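3.2 Kitting task

The student teams in the Fallden course worked on one task from October to the end of the term: moving small parts from bins into a shared tray. Each station has a white worktable, two robot arms and orange bins on both sides of the tray. Wire harnesses were the hardest part to pick. They bend, they have connectors on several ends, and two of them in one bin can lie close together. 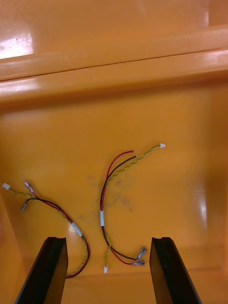
Teams wrote their own grasp routine on top of the Cendov control library, which was supplied with the course. Most started with a fixed approach height and a straight-down grasp, then added a check of the wrist camera view before closing the fingers.
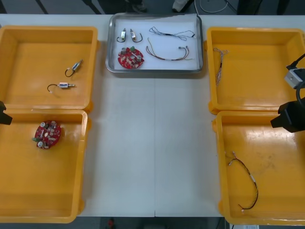 The tray is lined with white paper, and actuators, boards and harnesses all go into it. A run was scored by parts placed, with no credit for a part dropped on the table. The teams logged 439 runs in total, and 257 of these included at least one harness.

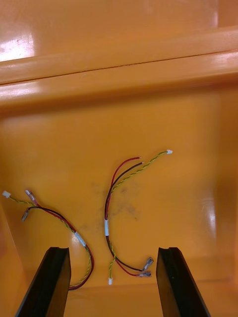

We asked the teams to label each harness pick by hand - which bundle was the target, and where along it the fingers should close. Labels from 2 students were compared for every run, and disagreements went back to the team. The Kwon group chose the sleeve near the middle as its default grasp point, while the Arer group aimed for the wires just below it.

Circuit boards needed a different routine. The board outline is irregular and the tall capacitor limits where the fingers can go, so the teams had to plan around it. 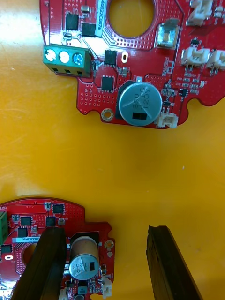 Figure 4. Wrist camera view of two red circuit boards, with the gripper fingers at the lower board.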